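The Well at Jokura

Mitsuko Sakai did not believe in the well, and she said so to the man selling tickets.

"You don't have to believe in it," said Isamu Ueda. "It's 39 steps down and the rail is loose on the left."

Her aunt Kumiko had paid for both of them. Kumiko had read that anyone who called a name into the water at Jokura would hear it answered by morning. She had a name ready. Mitsuko had a sore knee and a return bus at four.

The path to the steps ran past stalls, as these paths do. There were paper charms, bean cakes, pocket knives heaped in tubs. A sign claimed the spring was 3000 years old. Mitsuko asked who had measured it and got a bean cake for an answer. 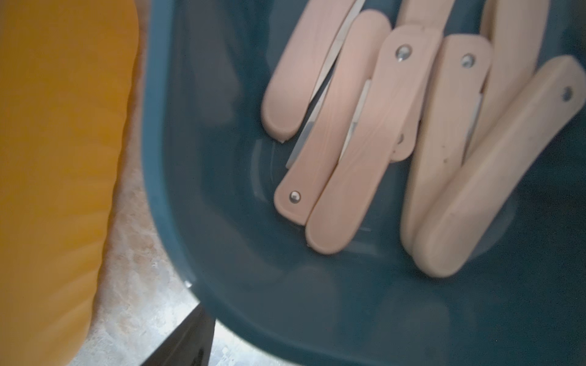

Pink and beige handles, in a blue tub.

At the bottom it smelled like any cellar. Kumiko leaned over and said, quite softly, "Emiko." Then she stood there with her hand on the wall.

Emiko Sakamoto had left the village 13 years ago after a quarrel over a boundary hedge. Two letters had come back unopened. Mitsuko thought a third letter would have cost less than the tickets, and she kept that to herself until they were back up in the light.

"You could just telephone her," she said.

"I don't have the number."

"Somebody has the number."

Kumiko bought a charm. Mitsuko went back to the ticket window and asked Ueda whether he had ever heard the well answer anyone. He thought about it while he counted change.

"My cousin says so," he said. "But he'd say anything."

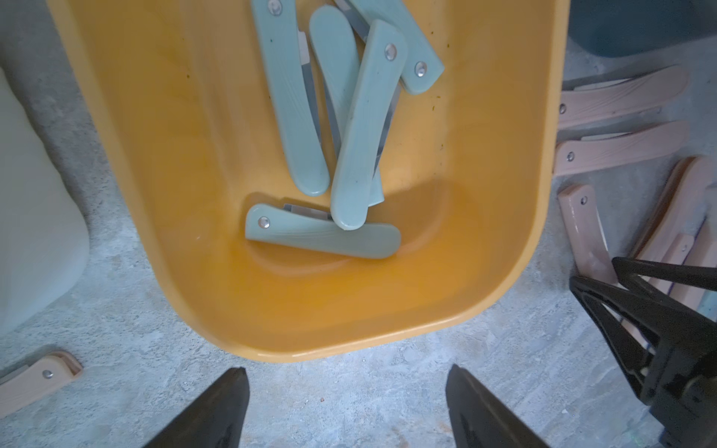

What time does the last bus leave Jokura?
Four o'clock, from the stop below the ticket window.

They missed it. Kumiko had gone back down for her scarf, or said she had. By the time she came up, Mitsuko was on the bench with the phone book from the ticket office open on her knees, running her finger down the Sakamotos.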